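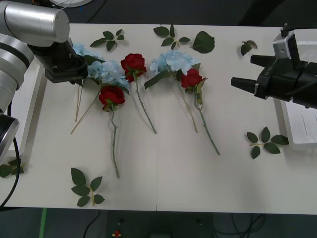 The Flowers Can Wait

My mother-in-law believes that any chore can be done while talking on the phone. She dusts that way, folds that way, and puts a bunch of flowers in a vase that way, with the receiver clamped under her chin and her opinion of the neighbors proceeding without a break. I thought of her a good deal this July, when I spent an afternoon at Pratora, a robotics outfit that has set two arms to work on a table of artificial roses and hydrangeas.

I had gone because I write about shops and housework for a living and am tired of being told that both are nearly over. The brochures have been promising this since I had a bedtime. My sister-in-law bought a Duststead, which is a floor sweeper with a motor and a grudge, and it cost her 700 dollars. It cleans the middle of her living room beautifully. The middle of her living room was never the problem.

So, flowers. On paper this is light work. The stems weigh next to nothing, the petals don't bruise, and the things don't need water. A florist I know at Aerts, where they put out 50 bunches on a slow morning, would call it a job for the new kid. But look at what the new kid brings along without being asked. She can tell by touch whether she has one stem or two. She knows which end is up. When a leaf falls off she flicks it aside and carries on, and she couldn't tell you afterward that she did it. 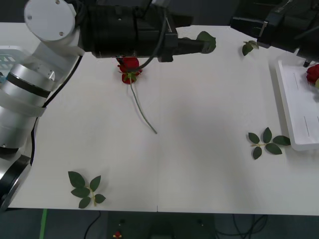 Lilibeth Abella
Columnist, Home and Work

A machine has to be given every bit of that. A rose is a heavy blob at one end and a wand at the other, so where you hold it decides what the far end does, and the far end has plans of its own. Hold it near the bloom and you have a long green tail to steer around the table. Hold it low and the head swings about like a toddler in a shopping cart. People solve this with a small roll of the fingers. Two fingers made of hard parts have less to roll with.

I don't say this to sneer. I have watched grown men at weddings try to pin on a boutonniere, and I would back the arms against several of them. What I object to is the word "yet" as salespeople use it, as though the chores were standing in line and would each be called in turn. A fellow from Jolier told me at a trade dinner that the home would be "handled" in 6 years. I asked him who does his laundry. He said it was complicated.

Chores are complicated, which people who don't do them find out late. A factory can bolt things down and have parts arrive facing the same way. A kitchen table has mail on it. The job is never only the job, either – someone has to lay out the flowers, sweep up the leaves and decide when the bunch looks right. That last one is an argument in my house, and we all have hands.

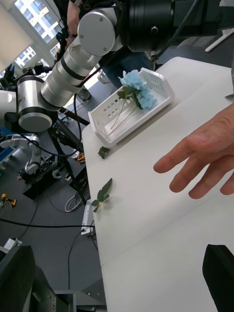 What I Would Pay For

Give me a machine that does one dull thing and leaves me out of it. I'd take one that matches socks. I'd take one that strips the lower leaves off stems at Aerts before dawn, so the new kid can sleep until a decent hour. I would even take a slow one, as long as it was slow in another room.

Until then I judge these things by a simple household test: would I go out and leave it to get on with the work? The dishwasher passes. The Duststead is allowed out on good behavior, with the fringed rug rolled up first. For a pair of arms and a bunch of roses, I would stay home, and I would probably end up on the phone.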